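Skasirow 4.2 is out today, and your phone gets to keep its updates

Skurport, Sat 11 May

Hi, Rhun Kneath here from Skasirow. I've been waiting all spring to write this one! Starting this morning, anybody running our Gwynne firmware on an older phone can move up to version 4.2 without wiping it first. Your photos, texts and that alarm you spent ages setting up all stay where they are.

We ran the new installer past 616 testers before letting it out the door, and Nerys Maddocks (she leads the build team) read every single report they sent in. The whole thing takes 15 minutes on most handsets, a bit longer if your storage is nearly full.

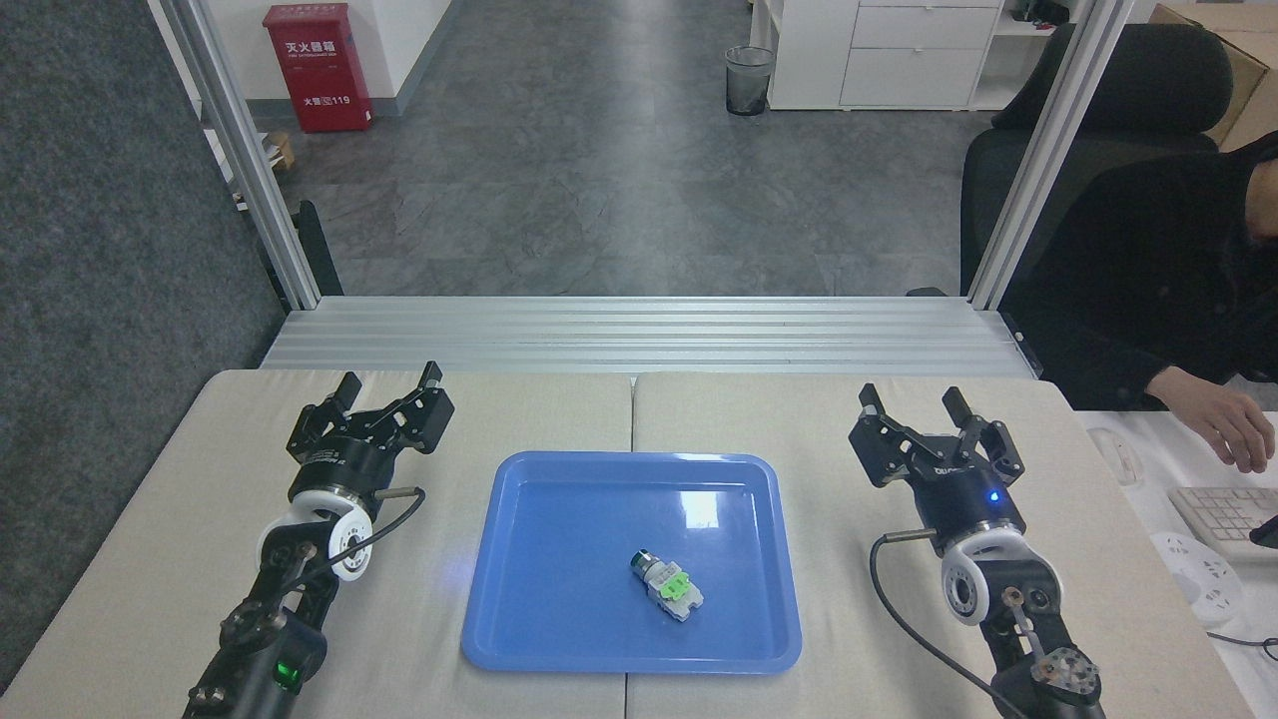

A small part with a green cap in a blue tray.

What's new? The lock screen is quicker, battery saver finally remembers your settings after a restart, and Eluned Parri has rewritten the backup tool from scratch, so you can pick single apps to restore. We also fixed the Bluetooth dropouts that so many of you wrote to me about. Sorry that took until May.
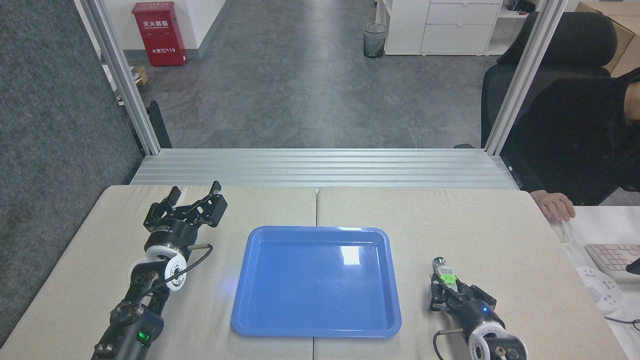 Version 4.2 covers nine handsets at launch, including both Denness models, and Lowri Prydderch is already working on the next batch. You'll want the charger plugged in and at least 4000 MB free before you start. If you keep spare screws or SIM trays lying around while you tinker, get yourself a tray with a raised rim, I lose far fewer bits that way. Then open Settings, tap Gwynne Update and leave the phone alone until it restarts.

The download is free, same as ever. Press questions and review requests go to Branwen Beddoe at the Skurport office, and bug reports go through the Feedback button in the app.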